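From: Mounir Nasr
To: cell-practice list
Date: December 31, 2024
Subject: Re: [cell-practice] draft 5 of the tabletop rules, last comments

Quick one before I lose the connection. Answers inline, sorry for the mess.

On the list, Mutiso wrote:
> Draft 5 still has no wording for what "placed" means. At Canumholm
> we count it when the object is on the plate. At Tumora they only
> count it when the arm has backed off as well. Can we pick one before
> the Cukuva people start scoring? Also rule 2 on cables is too soft,
> "tidy where possible" is not a rule.

Agree on both. Proposed text, please read it against your own setup and not just mine.

RULE 2 – CABLES AND WRAP

Strike "tidy where possible". New wording: any cable outside the arm body gets checked through the full reach, with the gripper at the plate and at the start position. A loop is allowed. A loop that can catch a finger or the plate rim is not. Tape or wrap over a joint gets checked at the start of every shift, and if it has crept toward the moving part, redo it. Write it in teh log either way. 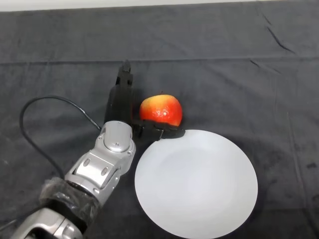 RULE 3 – START LAYOUT

Object off the plate, plate empty, both fully on the cloth. I'd drop the minimum gap from draft 4. Close to the rim is a fair start, people were measuring with rulers and it ate half the morning. But touching = reset. If you can't tell whether it's touching, also reset.

Cloth: plain, dark, no pattern. Creases OK. Marks on the cloth OK so long as you don't swap cloths in the middle of a set. Canumholm asked for ironing, I say no.
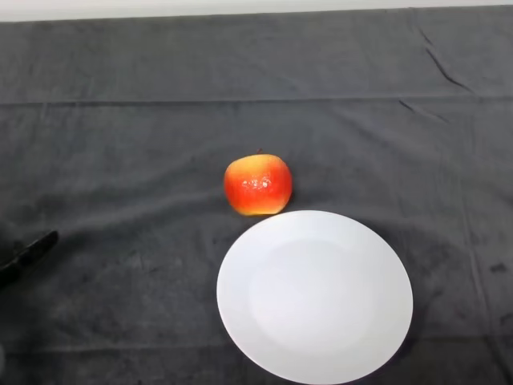 And one apple per set please. We had 12 runs thrown out in May over a swapped apple, different size, nobody logged it. Same for the plate. If something gets damaged, close the set and open a new one, dont patch it.

RULE 4 – WHAT COUNTS AS PLACED

I side with Tumora. Wording:

"Placed means the object rests on the plate with no part of the gripper in contact, and the gripper is clear of the plate on all sides."

Stem direction doesn't matter. Dead center doesn't matter. Rolled off after release = fail, even if it was a nice release. Operator calls it from the head view, second person confirms, and no hand goes over the cloth until both have said so.

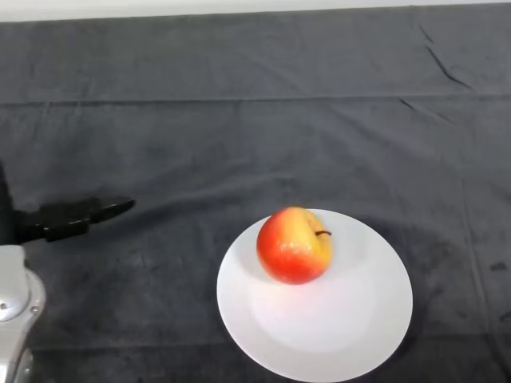
2 min read

Still open: how long it has to stay put. Mutiso wants 5 seconds, I can live with that. Tumora had 24 in their old sheet, too long for me, almost doubles the session.

Objections to the list by tonight, otherwise I paste rules 2 to 4 in as is and send the draft to Cukuva. Rule 1 (stop button within reach) stays untouched, please don't reopen it.

Mounir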